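Equipment plan, second half: hand-held grippers, floor power and spares
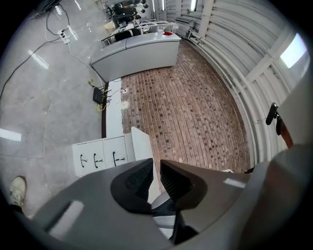

The request that went in on 1st August covers the Binthorpe floor only. Fatcombe has its own budget line and will be handled in April, after the lease on that building is settled. What follows is what was asked for, what was cut, and what each group needs to send back.

The largest item is hand-held grippers. We run 2 at present and have asked for 4 more, all of the same pattern, so that finger pads and mounts can be swapped between units. Drustum quoted 672 dollars per unit, without pads. Lu quoted less but could not commit to a delivery date or supply drawings of the finger mount. Fung-ping Hsieh compared the two quotes and recommended Drustum. The purchase comes to 2,688 dollars before shipping.

Finger pads are a separate line and should stay that way. Last year they were charged to general supplies, and it took a good part of the winter to work out what each gripper had cost to run. Pads with a ridged inner face are now the standard for all work on this floor. Smooth pads may still be used up but will not be reordered. Please log every pad change against the unit number, including changes made only to try something out.

The second item is power and network. Fixed outlets are all on the walls, and the work has moved toward the middle of the room, so power strips and a router on the floor have become the normal arrangement. The plan replaces this with two overhead drops and a covered cable channel along the line where the concrete meets the brick. The electrical contractor's price is 2,514 dollars, which includes the channel but not the network switch. A used switch is available from Fatcombe at no charge if someone can collect it.

The brick section will not be leveled. Three options were priced and all of them cost more than the grippers. Anyone planning to bring in a wheeled base should assume the surface stays as it is and specify larger casters at the time of order. Retrofitting casters afterward has been slow and tends to void the warranty on the base.

Two things were cut. The first was a second set of storage cabinets. The second was a service contract on the grippers. The contract price was close to the cost of a replacement unit each year, and most faults so far have been worn pads or loose connectors, both of which we fix in house. One complete spare will be kept unopened in place of the contract and counts as part of the 4.

Each group should send Fung-ping Hsieh the following: expected hours of gripper use per week, number of pads used since April, and any outlet locations that the two drops would not reach. Replies without hours of use cannot be included in the allocation. Groups that share a unit should send one reply between them.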